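Visit to the Skatier manipulation lab, Hamport
Posted 5/24/25

Our group was invited to spend an afternoon at Skatier, a robotics lab on the ground floor of the old Furtado building in Hamport. Nayara Figueiredo met us at the door, had us sign in and took us straight through to the area where the sorting work is done.

The lab wants robot arms to learn tidying jobs from people. An operator works the arms by hand, the cameras record what the grippers are doing, and a model is later trained to copy the motion. The job on the day was crayons. Red ones go in one colour of basket, white ones in another, and the operator is told before each run which is which. Nayara said the colour part is easy. Picking up a thin round object lying across another thin round object is the hard part, and that is why the crayons are tipped out in clumps.
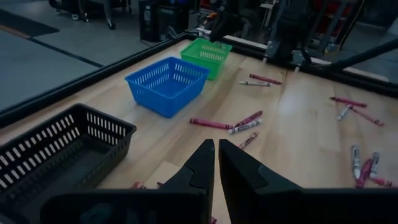
The question her team set out to answer was whether it is better to record a lot of neat runs or a smaller number of messy ones. They trained one model on 260 runs where the crayons had been laid out separately, and a second on 200 runs where they were left however they fell. Both were then tested on piles. The second model did better, even with less to learn from. It was more willing to nudge a crayon clear before closing on it. The first tended to grab where two crayons crossed and come up with both, or with neither.

Kjell Eklund, who looks after the hardware, talked about the cameras. The team started with only an overhead view and found the arm itself blocked it at the worst moment. Adding a small camera near each gripper fixed most of that. The drawback is that the wrist view loses the rest of the table once the gripper is down low, so the model has to be given both.

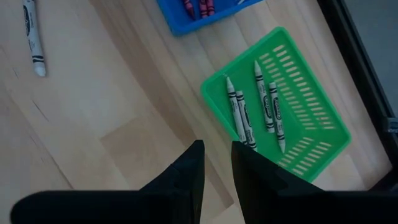 Mistakes are kept in the data as long as the operator corrects them. If a crayon is dropped on the wood or put in the wrong place, the operator goes back for it and the run continues. Nayara's view is that a model which has never seen a recovery won't attempt one – it will simply carry on as if the crayon were in the basket.

We asked about speed. The trained model is still slower than a person working the arms, and much slower than a person using their hands. Kjell didn't seem bothered by this. The next round of recording is planned for August, with markers and pencils added, and a partner site at Sodavden will repeat the test on its own arms.

Parking is behind the building and is free for visitors.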